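Room check, Wernimen workshop, upper floor. June 24, 2025. Checked by E. Mirzaei.

**Floor and walkways**

- [x] Fire door opens fully, nothing stacked in front
- [ ] Cables off the floor. *Not done. Same comment as January. Covers are on order from Jedeck, 2 lengths.*
- [ ] Chairs pushed in when not in use. *Partly. Walkway behind the white table is tight.*
- [x] Extinguisher in date, seal intact

**White table**

- [x] Stable, no wobble
- [x] Surface wiped down
- [x] Round brown tray: rim has no chips or sharp spots
- [x] Puzzle cube: no cracked or missing tiles, turns freely
- [ ] Spare cubes in labeled box. *Box is there, label is not.*

**Electrical**

- [x] Power strips tagged. *Strip 3,862 has a new tag.*
- [ ] No strips plugged into other strips. *One found by the window, unplugged during the check.*

**Storage**

- [x] Shelf load under 400 lb
- [ ] Nothing heavy above shoulder height. *Mokoena crates still on the top shelf. Move to the floor bay.*

Open items go back to the room lead. Send comments before the sheet is filed.
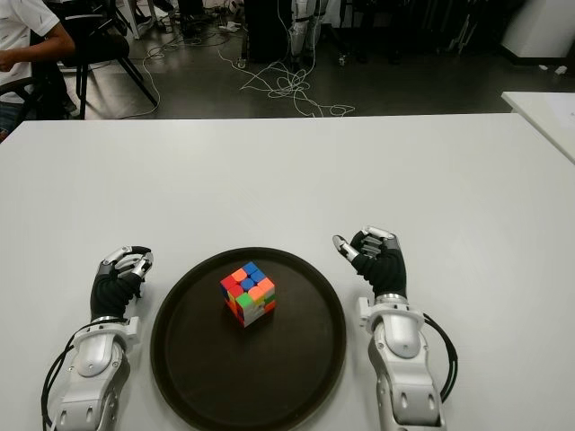 Esmaeil Mirzaei: Cable covers won't fix the run by the chairs, it's too long for two lengths. Please order a third. I'll move the crates myself and label the cube box while I'm up there.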